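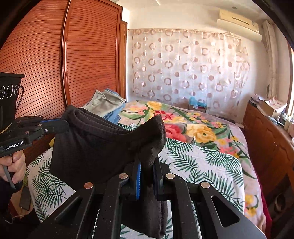

Textile handling notebook, Drirka flat, December. Entry by O. Eskola

The purpose of the morning session was to settle a standard fold for dark garments before the Kerorlow wardrobe is packed. Work began at 9.30 in the bedroom, where the daylight is strongest. Lint and loose threads are difficult to find on black cloth under the ceiling lamp, whereas along the stitched edge of the trousers, in full sun, the slight fuzz of the fabric is plain to see. Inspection of all black items is therefore to be done in this room before noon.

Trousers are to be folded and held at two points of the waistband, and then lowered to the bed. The layered waistband sags between the holding points and should be drawn level before the garment is laid down. The palm-print cloth is to remain on the bed as the folding surface; black shows clearly against its white ground.

Finished width was set at 165 mm to suit the Ospina boxes. Mr Halonen proposed tissue between layers at 10 mm intervals of stack height. This was judged excessive and one sheet per garment was agreed.

Tissue in stock: 100 sheets. Further supply requested from Watard.

Outstanding: knitwear, belts, and the label wording for box 2. O. Halonen to check the wardrobe shelf heights.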